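House rules for the sim bench, again

Quick one, I have 11 tabs open and dinner isn't made. Hongmei Jiang asked me to write down how I set up a sim run before I let the arm loose, because apparently my notes from December are "not notes". Fair.

So. Rules. Mostly mine, a couple stolen from Qiuyue Xiong.

Log the seed. Every time. I lost a whole batch of 400 episodes on Temba because I thought I'd remember. Did not remember.

Write the task sentence before you place the objects. Otherwise you write it to match whatever you ended up with and it's mush.

Name things so a stranger could pick them. "Bowl" is no good if there are two. Square bowl, round bowl. Colour won't save you when they're both white.

Check the approach height over rims. I want a pause above the dish, always, even when the planner says it's fine. Qiuyue wants the pause longer than I do — we are still argueing about it.
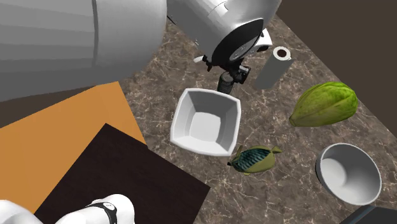

Finger just over the rim of the square bowl. Round one's down past the fish.

Same clearance rules in sim as on the real bench. This is the one people skip. Nothing breaks in a render so you get sloppy, then the sloppy settings get copied across to hardware and there goes a dish. If you wouldn't run it at that speed in the lab, don't run it at that speed here.

Keep clutter in. A bare counter teaches you nothing. I like five things minimum, odd shapes, at least one that rolls.

Failures stay in the folder. Label them, don't delete them. I had 28 in the last Cliketti batch and they were more use to me then the good ones.

One change per run. Lighting OR layout OR grip settings. I break this one constantly, don't be like me.

Still to sort out: who signs off when somebody changes the default speed. Hongmei says two people, I say whoever's rostered on. Will update when we've had it out.

Right, rice is boiling over.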